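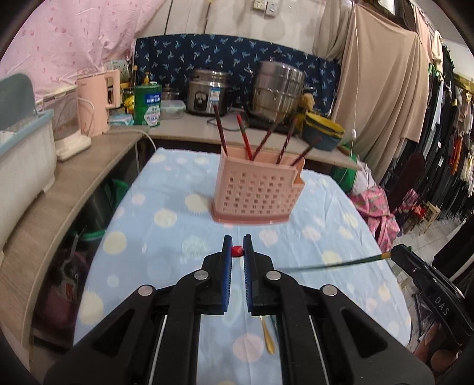 A tablecloth is a cloth laid over a table, either to protect the surface or to decorate it. Most are cut square, oblong, round or oval to match the table beneath. The part that hangs over the edge is known as the drop. A longer drop is usual at formal meals, and a short one is easier to live with where there are small children.

Materials

Linen and cotton are the traditional fibres. Both can be washed hot and pressed flat, though linen creases more readily. Polyester blends need little ironing and hold printed colours well. Wipe-clean cloths have a plastic coating on a woven or felt backing and are sold by the metre, often from a roll.

Sizes

A cloth for a square table 900 mm across, with a drop of 50 mm on each side, measures 1,000 mm each way before hemming. Hems are commonly folded twice and the corners mitred.

Local customs

In Prikham the everyday cloth is patterned and the plain white one is kept for guests. Households in Anen lay a second, smaller cloth across the first at an angle. The February market at Tilto has a row of five stalls selling table linen, mainly seconds and ends of rolls.

See also: Napkin, Oilcloth, Place mat, Table runner

Categories: Household linen | Tableware | Textiles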